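A Morning at the Omora Ballpark

In May I visited the open day of the Omora baseball club, together with my colleague Sorin Crăciun. The gates opened at 9, and the tour took 70 people in three groups. We were in the last one, so first we watched the young pitchers of Eide warming up on the side field.

The guide showed us the dugout, the bullpen and the small office where the tickets are printed. I learned that the club keeps 5 bats for each player, and that Darido, their supplier, repairs the gloves during the winter. Sorin asked why the left field wall is so low. The answer was long and I did not follow all of it.

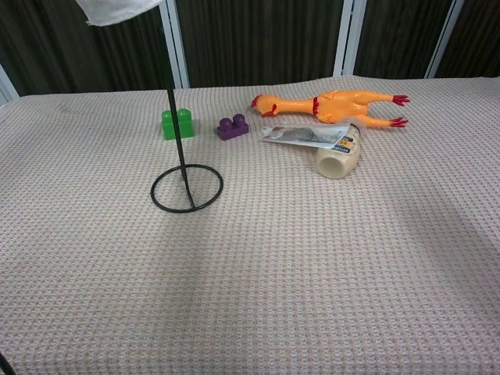

The club shop was less interesting for me than the batting cage, where each visitor could try 3 swings. I missed every ball. At home I want to put up the little paper pennant they gave us, and a thin black stand with a ring for a base, on a pale waffle cloth, would suit it well. The pennant is green, with Drisalell written on it, the name of their old ground.

The next open day is in September.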